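How to request a police report in Surkley

Fill in the records form at the front desk or by mail. Give the case number. 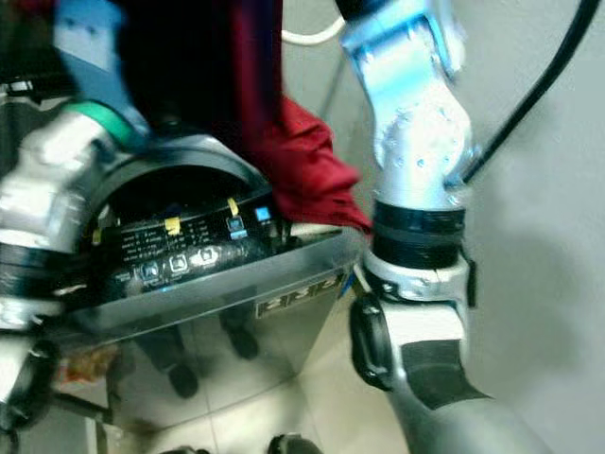
Top-loading washing machine, stainless steel.

The fee is $5. Pay by check or money order.

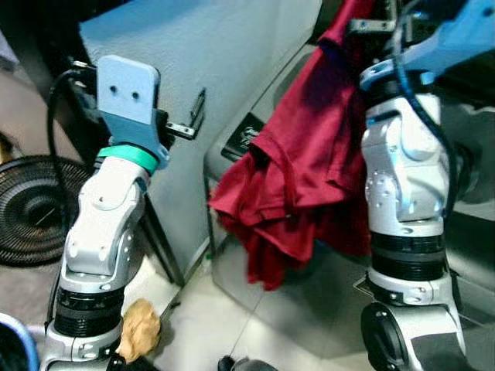 Allow 2 weeks for theft reports and longer for open homicide cases. 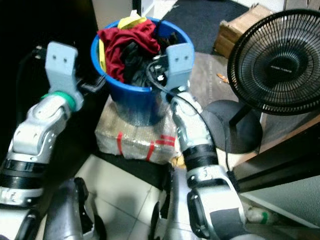 List stolen property separately. Be plain: "blue plastic bucket filled with clothes" is fine.

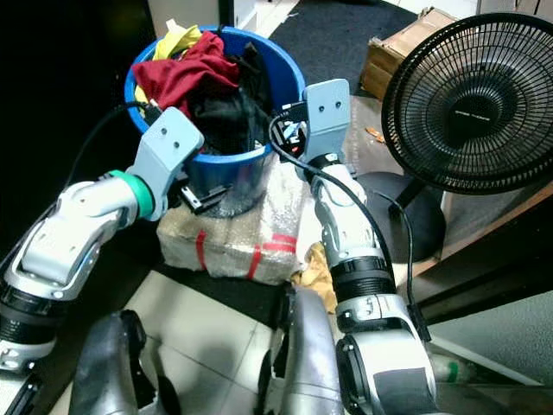

Sign the form and keep a copy.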